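3 November 2020

I've been baking the same sourdough since spring and I finally switched flours, so naturally I have opinions! The old bag was a bread flour from Pulholm and it was fine, really, but it got hard to find by summer. The new one is a stoneground wheat from Wijaya and it drinks water like crazy. I had to add 125 grams more than my usual recipe just to get a dough I could fold. 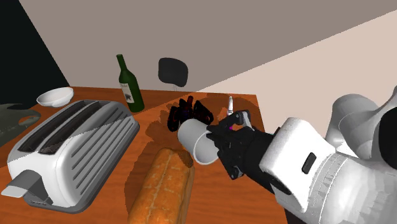
The first loaf came out flat (my fault, I let it sit on the counter for 7 hours while I raked leaves). The second one I put in the fridge overnight and wow -- big holes, dark crust, that sour smell all through the house. We ate half of it standing up.

Toasted, it's even better. Thick slices, salted butter, a bit of plum jam from the market in Iver. I've got 6 slices in the freezer for the weekend and I'm trying very hard to leave them there.

Next up is rye, if I can get the starter to behave.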